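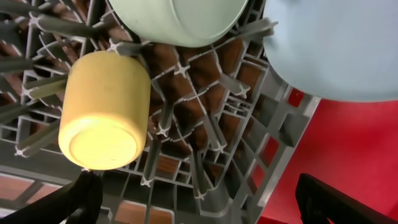
Pre-Session Checklist, Dish Rack Station (with my comments)

Filled in by Bheki Baloyi, Wednesday, November 22, 2023
Site: Vomthorpe, back bench
Task set: loading and unloading the rack, cups and bowls first
Next reviewer: whoever has the morning slot at Skindstead

Naidoo asked me to write real comments this time instead of a column of check marks, so here we go. I've gone through it in the order I walk the station, and if your order is different that's fine, just hit every line before you record anything. Items marked FIX need somebody to do something. Items marked OK are OK, and I've still rambled on a few of them.

SECTION A. BEFORE POWER

A1. Emergency stop within reach of the operator's chair
OK. I sat down, closed my eyes and slapped for it, and got it first try. Please do this test sitting down! Last time I was over at Skindstead the button was easy to reach standing up and hopeless from the chair, and the chair is where you'll be for most of the session.

A2. Emergency stop cuts motion and needs a deliberate reset
OK. Pressed it with the arm idle, then again with the arm creeping along at low speed. Both times it held until I twisted the button and cleared the fault on screen. Write both results in the log. One press while the arm is idle doesn't tell you much.

A3. Floor line clear, no bags, no stools
OK after I moved my own bag. Yes, I know.

A4. Cables strapped along the arm with slack at each joint
FIX. The strap nearest the wrist is getting tired and the camera lead sags when the wrist rolls all the way over. It doesn't catch on anything at the moment, but we're working over a rack full of prongs and a loop of cable would find one sooner or later. New strap before the next long session, please. I put a turn of tape on it for today and signed the tape.

A5. Bench bolts and rack position
OK. The bench doesn't rock. I gave the rack a push from each side and it stayed put. If it shifts at all when you push, mark that as a FAIL and don't talk yourself out of it. A rack that creeps during a session gives us demonstrations where the hand is correct and the rack is somewhere new each time, and we only find out when we play them back.

SECTION B. GRIPPER AND WRIST CAMERA

B1. Fingers tight, no play when wiggled by hand
OK. Power off, wiggle each one. Left and right both solid.

B2. Finger surfaces clean
OK, wiped down. Food-safe wipes only, the other ones leave a film and the cups start sliding. I lost most of an afternoon to that in March and I'm still a little sore about it.

B3. Both fingers show in the wrist view when open
OK. You want a fingertip in each bottom corner with the fingers wide apart, and the thing you're going for up between them or close to it. If you can only see one finger, the camera bracket has slipped. Loosen, square it up, tighten, check again.

B4. Lens clean
OK. Breath and a soft cloth. Look at the live picture afterward as well as at the glass, because a smear you can't see on the lens shows up nicely on a bright plate.

B5. Grip force limit set to the dish profile
OK. It was on the box profile when I came in! That's the second time. Whoever runs boxes after us, please put it back, and whoever runs dishes, please don't trust that they did. The box profile squeezes harder than we want on anything that chips.

B6. Finger travel, full open to full closed, three cycles
OK. Smooth, no clicking. Listen for it as well as watching.

SECTION C. RACK AND DISHES

C1. Rack prongs intact
OK. A few scratches and specks on the gray plastic, nothing sharp. Run a gloved finger along the tips. A snapped prong is an injury risk for you when you reset and it'll mark the fingers too.

C2. No chips or cracks in any dish
OK. Do this with your eyes and then with your thumb around the rim, glove on. Anything chipped goes in the bin and gets written down. Please don't put it back on the shelf "for practice." I've found two of those.

C3. Starting layout has variety
OK, and I want to spend a minute on it because it's where we're weakest. The yellow cup goes in upside down and it leans between the prongs, and the lean is the useful part. When people reset by hand they tend to tidy. They stand the cup up nice and straight because that's how they'd want it at home, and then we have 50 demonstrations of a perfectly straight cup and a policy that has no idea what to do with a crooked one. So let it lean. Lean it left, lean it right, lean it toward you. Then change the neighbors. I like having the mint-green bowl beyond the cup and something big and blue-gray off to the right, so there's a bit of a crowd for the arm to work around, and then I like taking them both away for the next batch.

C4. No dish overlapping the approach path in a way the operator can't see
OK. Look at it from the wrist view before you commit. From the chair the gap by a cup can look generous and from the wrist you can see a fingertip is going to end up almost on the rim. Almost on the rim is fine if you meant it. Come in slow.

C5. Surface under the rack dry
OK. Checked with a paper towel. We're running everything dry this month, no exceptions for "just one realistic wet one."

C6. Background surface in place and flat
OK. Red today, and it should stay red until the batch is done. It shows up through the openings along the edge of the rack too, so a swap halfway through changes more of the picture than you'd think. If you have to swap it, close the batch and open a new one.

SECTION D. LIGHT

D1. No glare on the picture that hides an edge
OK with a comment. The light is strong from the upper left and it puts a bright patch on the base of the cup and little white highlights on the prong tips. I can still make out the whole outline of the cup, so I passed it. My rule is that if I can trace the rim with my finger on the monitor, it passes. If the bright part eats the edge, turn the lamp a touch and try again.

D2. Shadows noted
OK. Soft ones between the prongs. I write a line about the light at the start of each batch, where it's coming from and how hard it is. Takes no time and it has saved me twice when somebody asked why one batch trained badly.

D3. Lamp stand weighted
FIX, a small one. The sandbag is on but it's on the wrong leg. Put it on the leg that points away from the lamp head's lean... you'll see what I mean when you nudge it. I moved it, but the stand needs a proper second bag.

SECTION E. OPERATOR

E1. Sleeves, lanyards, hair
OK. I took my lanyard off. It's hanging on the door if I forget it.

E2. Gloves for resets
OK. The thin ones are fine.

E3. Hands out before motion, spoken call
OK. Say "hands out" every time, even when you're alone. I felt silly for a week and now I can't start without it. If there are two of you, the person doing the resets makes the call and the operator repeats it back.

E4. Breaks
Eleven demonstrations and then you stand up. I know the sheet says "regular breaks" and leaves it to you, but I watched my own recordings back and my grasps get lazy past that point: I start clipping the prongs and dropping the cup from higher than I should. Set a timer if you lose count. A tired operator is a safety problem and a data problem, and you'll want to go home at the end of the day with working wrists.

SECTION F. RECORDING

F1. Clocks in sync between arm and camera
OK. Ran the tap test: close the fingers on the foam block, check that the picture and the finger signal agree. They did. Do it again after lunch or after any restart.

F2. Disk space
OK. Plenty. Clear nothing yourself, ask first.

F3. Batch named in the Laleveo style
OK. Site, task, layout, batch number, no spaces. Please no more batches called "test final."

F4. Failed attempts kept and labeled
This one isn't on the official sheet and I'd like it to be. If you miss the cup, or nudge a bowl, or pick it up and set it down crooked, keep the recording and tag it as a miss. Don't delete it. The recoveries are some of the best stuff we have, where you bump the prong, back off, turn the wrist a little and come in again. The only ones I throw out are those where I hit the stop or where a hand came over the line, and those get an incident note as well.

F5. Warm-up run, not recorded
OK. 4 slow passes over the rack with nothing grasped, then one pick and place at half speed. I caught the sagging cable from A4 on the second pass, so the warm-up has earned its keep this week.

OPEN ITEMS

A4, new strap at the wrist. Mine, I'll do it when the order comes.
D3, second sandbag for the lamp stand. Naidoo said there's a spare at Skindstead, could the morning person bring it over?
B5, a label on the console reminding people to check the force profile. I'll print one. Big letters.
F4, add to the official sheet. Needs a yes from Naidoo.

Station cleared for dish sessions at normal speed with the taped strap. Check the tape at every break, and if it's lifting, stop and call me. If anything on this sheet reads wrong to you, write on it, there's room in the margins and I do read them.

B. Baloyi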